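20/11/2019

Up before six again. The heating came on late and the kitchen was cold, so I wrote yesterday's pages in bed with the laptop on my knees. Two chapters left to revise. I have been saying that since July.

Ruxandra Cârstea called at nine about the choir. She wants to move rehearsals to the hall on Aasen Street for the winter and I told her I'd go along with whatever the altos decide. The Aasen hall has better parking but the piano is terrible, and the last time we sang there the low G stuck all evening. She also asked if I would take the second part in the Christmas piece. I said yes and then spent half an hour looking for the music. It was inside the atlas.

Walked to the library after that. Returned the Dinus book, 13 days overdue, and paid the fine. I gave up on it at page 174. It's a history of a river valley and the first part, up to the building of the locks, is very good. After that he lists every mill owner and I lost track of who was suing whom. Took out a shorter one on lighthouses.

Lunch was soup from Sunday's chicken. Cleared the papers off the table afterward and wiped it down, and the sun came in for a while.
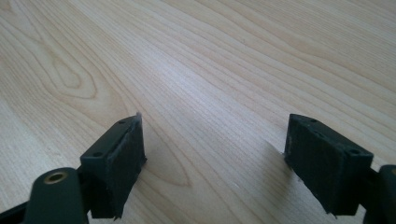
The table after lunch, light on the grain.

Zhuoran Lü wrote back at last. The new job at Fidadmont is fine, the commute is not. It takes two buses and the second one leaves before the first one gets in, so there's a long wait in the shelter every morning. Seven months of that would finish me. There is talk of a visit in spring — I wrote back the same afternoon so that I wouldn't put it off, and said the spare room is free any time after Easter.

Rain from four on. I moved the geraniums into the porch and found the bag of tulip bulbs I was supposed to plant last month. Will try tomorrow if the ground isn't too soft. The gutter over the back door is dripping again in the same spot.

Revised five pages in the evening. The part about my uncle's shop still reads flat and I took out most of what he says. Kept the bit with the scales.

Bed at ten, lighthouses.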